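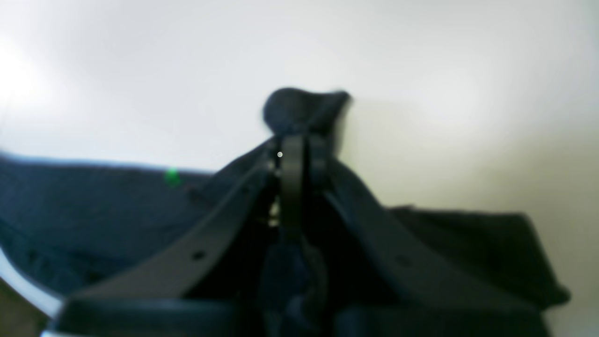
Navy cloth held in a two-armed gripper, fabric handling work, Stevilthorpe.

Equipment Planning Officer (Robotics)
Fixed term, full time
Stevilthorpe Textile Services, Linen and Garment Division

Stevilthorpe invites applications for the position of Equipment Planning Officer. The successful applicant will prepare the purchasing plan for the division's robotic folding and sorting program, which is to grow from two work cells at the Plamitov site to a full line at Flovby.

The officer will report to the Manager, Capital Works.

Duties
- Prepare and maintain the equipment budget, including grippers, spare fingers, wrist cameras, guarding and freight
- Write tender documents and assess supplier responses
- Compare lease and purchase costs over the working life of each cell
- Organise acceptance trials with the operators, using the division's standard set of 400 garments and cloths
- Keep the asset register up to date and advise on replacement dates

Selection criteria
Applicants must have experience in procurement or capital planning in a manufacturing, laundry or warehouse setting, and must be able to read a technical specification. Familiarity with soft goods handling is desirable. A current driver's licence is required, as the role involves regular travel between sites.

Training in the Yagi maintenance scheduling system will be provided. The line budget is to be submitted for approval in March.

How to apply
Send a résumé and a statement of no more than two pages addressing the selection criteria to the Recruitment Office, quoting reference 487. Applications close on 30 July 2026. Late applications will not be considered.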